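Friday, evening

Second day of the gripper comparison. The Simside hand went back in its case last night with 50 latch attempts logged, and the Zalel linkage hand went on this morning. Mounting took longer than planned. The adapter plate from Munham has the right bolt circle but the dowel hole is slightly tight, so I eased it with a reamer and checked the tool centre point again afterwards. Payload entered in the controller, gravity compensation checked in four poses, no drift worth writing down.

The job is the same as for the Simside: approach a memory slot, press the end latch outwards, retract, repeat. No module fitted for the first block.
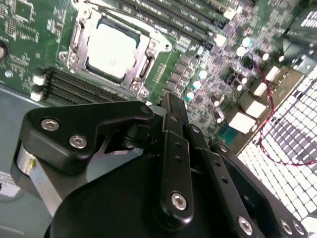 Opening width is not the limit with this hand. The limit is the bulk behind the fingers. The linkages swing outwards as they close, so the space needed at board level changes during the stroke, and the planner treats the hand as one fixed box. I made the box larger, which cost me two approach angles that I know are good. Geert Vermeulen thinks we should swap the collision model at three finger positions. I agree but it is a week of work and will not happen before the end of September.

Force at the fingertip is better behaved than I expected. I set the limit low and raised it in small steps until the latch on the test strip moved every time. The Simside hand needed a higher setting and overshot when the latch let go. The Zalel gives a little in the linkage and seems to absorb that. Cycle time is worse, roughly 4 seconds more per attempt, most of it in the slow close.
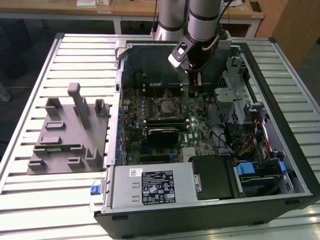

Lighting took up the rest of the afternoon. The wrist camera runs on auto exposure and the Ulloa software picks its own metering area, so shiny parts push everything else about. With the tower on its side and the side panel off, the bare metal frame round the CPU socket faces straight up, and the drive cage and power supply are bright metal as well. I fixed the exposure by hand at two values and saved both sets. The lower one keeps edges on the metal but loses the dark slots. The higher one does the reverse. A diffuser over the lamp is the next thing to try – there is a sheet of tracing film in the drawer.

Log stands at 122 attempts for the Zalel, against the 50 for the Simside, so the Simside needs another session before I compare rates. Fingertip pads show light wear on the left side only. Check alignment first thing.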